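Can a Robot Arm Put Things Away Yet?
Final project report, Introduction to Robotics
Stavlow College, Department of Engineering

Introduction

The question for this project was whether a machine can do the small tidying jobs that people do at home and at work without thinking much about them. I picked one job and tried to have a simulated robot arm do it from start to finish. The job is putting small parts back in the right bin.

I chose it after working a summer at Pilloddale, a shop that repairs and resells sewing machines and small kitchen appliances. At closing time the benches are covered with screws, knobs, belts, spools and covers, and someone has to return all of it to the bins on the wall. At home the same job is toys on a rug or silverware in a drawer. It needs no strength and little skill, but it has to be done every day and everyone is tired by then.

Floor vacuums have been sold to households for years. A vacuum can bump into a chair leg and keep going. Putting away is harder for a machine. It has to find a thing, take hold of it, keep hold of it while moving, and let go in the right place. If any of those goes wrong there is a part on the floor and a person has to come and pick it up.

Method

All of the work was done in simulation. The college has one real arm and it was booked for a graduate class through May. I used Veloso, the simulator installed on the lab computers, and a controller I wrote myself and named Wamum.

Wamum has two parts. The first looks at the simulated camera picture and decides which part to go for and at what angle to close the fingers. The second moves the arm. I wrote the second part by hand as a list of steps: move over the part, go down, close, lift, go to the bin, open. The first part was learned from 2000 simulated grasps, each marked as held or dropped.

The parts were simple shapes in different colors. There were plain blocks, toy bricks with studs on top, short rods, rings, and a flat cover modeled on the bobbin covers at Pilloddale. For each try the simulator placed one part at a random spot and angle on the work surface. A try counted as a success if the part ended up in its own bin within 30 seconds. Anything else counted as a failure, including a part that was placed correctly but too late.

I ran 300 tries for the final test. None of the starting positions in the test had been used in training. I did not change the controller between tries.

Results

Out of 300 tries, 200 ended with the part in the right bin in time. That is two out of three. I had hoped for better, and my early tests had looked better, but in the early tests I was placing the parts by hand and I think I was placing them in easy positions without meaning to.

Plain blocks and bricks gave the best results. They have flat parallel sides, and the fingers of a two-finger gripper also close in parallel, so there is a wide range of angles that work. The bricks often ended up tilted in the grip. This did not hurt the score, because a tilted brick still falls into a bin. It would matter a great deal if the next step were to press the brick onto another one.

Rods came next. When the controller chose a point near the middle, the rod was carried well. When it chose a point near the end, the rod swung as soon as it left the surface and sometimes slid out during the move.

Rings were mixed. A ring can be picked up across its whole width or by one side of the rim, and the controller went back and forth between the two. Both can work. The trouble came when it chose a point between them.

The flat cover was the worst by a wide margin. It lies too close to the surface for the fingers to get around its edge. A person slides it to the edge of the bench or gets a fingernail under it. Wamum has no step for either of those. It went down, closed on nothing, lifted, and carried nothing to the bin, then opened the fingers as if the job were done.

That last behavior turned up with other parts too, and I think it is the most important result in the project. The controller did not check whether it was holding anything. I had written the steps in order and assumed each one had worked. Adding a check of the finger gap after closing would have caught most of the empty grasps and left time for a second attempt. I found this too late to repeat the full test.

Discussion

Could an arm like this do the closing job at Pilloddale? With this controller, no. If one part in three is left out or ends up in the wrong place, someone still has to go over the whole bench, and going over the bench is most of the job already.

There are also things my test left out. I gave the arm one part at a time. A real bench has piles, and parts in a pile lean on each other and hide each other. Real parts have oil on them. A drive belt bends when it is held. The bins on the wall have labels that have worn off, and the people who work there know by habit that the third one down is for presser feet. My simulated bins never moved and were never full.

Speed is a smaller problem than I expected. A person clears the bench much faster than Wamum does, but the shop is closed all night. A slow machine that is right would be useful there. A fast machine that is sometimes wrong would not be, at least for small screws that look alike and cost money to order again.

For a home the answer is different again. Toys are larger than screws, and a brick in the wrong box does no harm. I would expect a toy cleanup to be possible sooner than a parts cleanup, if the machine could also get around the room safely. Mine was fixed in one place, so I have nothing to report on that.

What I would change

I would put in the finger gap check first. After that I would add a sliding step for flat parts and see if it brings the cover up to the level of the rods. I would also have Veloso place several parts at once, starting with two that touch.

The tilted bricks need more work as well. I treated them as successes because the bin was forgiving. A fairer test would ask the arm to set the brick down flat, with the studs up, inside a marked square. I tried this a few times after the final test without keeping score. The arm let go while the brick was still at an angle, and the brick landed on an edge and fell whichever way it was leaning.

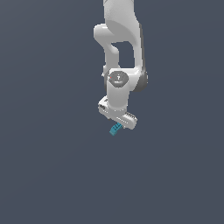
One fix would be to lower the brick until it touches, loosen the fingers a little so that it can settle, and only then open them all the way. The simulator reports contact forces, so the signal needed for this is already there. I have started writing that step and will leave it with the rest of the Wamum code on the lab computers for the next student who wants it.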